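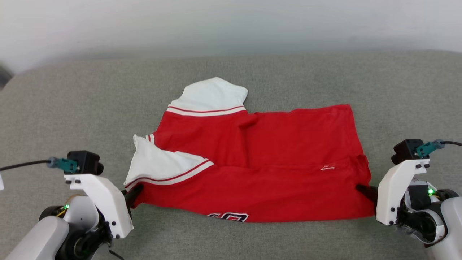

Figure 2. A red shirt with white sleeves, partly folded, held along its lower edge by two robot arms.

4.2 Viewing records and household diaries

The viewing data come from two sources that we kept apart until the last step. The first is the log written by the Plovby app, which families installed on the tablet or phone the child used most. It stores the start and end of each video, the channel name, and whether the video was picked by hand or started by autoplay. The second is a paper diary kept by a parent. We asked for the diary because the log cannot tell who is holding the device, and earlier work by our group had shown that younger children often watch on a screen that an adult or an older sibling controls.

Families were recruited in two towns, Flosta and Eder, through preschools and public libraries. Of the households that signed up, 69 returned a diary complete enough to use. The others were dropped from the analysis in this section but are kept in the survey results in Section 3. Flosta households were somewhat larger, and more of them owned a shared family tablet. Eder households more often gave the child an old phone. We did not try to balance the two towns on this point, and the models include town as a fixed effect.

After removing duplicates and videos that played for under ten seconds, the logs contained 3881 viewing sessions. A session is any run of videos with no gap longer than five minutes. We tried gaps of three and ten minutes as well. The shorter gap split many sessions at what the diaries described as snack or bathroom breaks, and the longer one joined morning viewing before and after getting dressed. Five minutes gave the closest match to the way parents wrote things down.

Channels were sorted by hand into toy and unboxing, songs and rhymes, crafts and household, animation, gaming, and other. Veronica Oprea and Safta Munteanu each coded the full channel list, and disagreements went to Steinar Kirkegaard. Most of the disagreements concerned channels that mix formats. Gurkine, a channel that came up in many of the Eder logs, posts songs and toy videos in almost equal measure, and we coded it at the level of the single video. The crafts and household group was the hardest to bound. It takes in paper crafts, baking, cleaning, room tidying and clothes folding, with or without a person on screen, and many of its videos are not made for children at all.

4.3 Autoplay and choice

Sessions that began with a hand-picked video did not always stay that way. In the songs and rhymes group, children tended to let autoplay run, and the later videos usually stayed on the same channel. In the toy group they went back to the menu more often. Parents' notes fit this pattern. One mother in Flosta wrote that her son "knows which thumbnail he wants and gets angry when it moves." Several parents said that songs were left on as background during meals or play, and in those cases the log overstates the time the child spent watching.

Crafts and household videos were rarely the first in a session. They mostly appeared in the second half, reached by autoplay from toy or animation content. Once there, children stayed longer than we had expected, and the diaries mention repeat requests for the same clip over several days. We have no good measure of why. Kristine Abella's follow-up interviews, carried out in October, suggest that some children like slow videos in which one task is done from start to finish, but the interviews covered few families and the parents were speaking on the child's behalf.

Town made little difference once device type was in the model. Children with their own phone had shorter and more frequent sessions than children who shared a tablet. The presence of an older sibling was linked to more gaming content and less time with songs, in line with what the diaries say about who chooses.

4.4 Checks on the diary data

Nazanin Ansari compared diary entries with log entries for the same day. Parents underreported short sessions and were fairly accurate on long ones. Evening sessions were reported better than those before breakfast. To see how far this could affect the results, we ran the main model again on 1000 resampled sets of households. The autoplay result held in nearly all of them. The sibling result was weaker and should be read with care, as it depends in part on a small number of large families in Flosta.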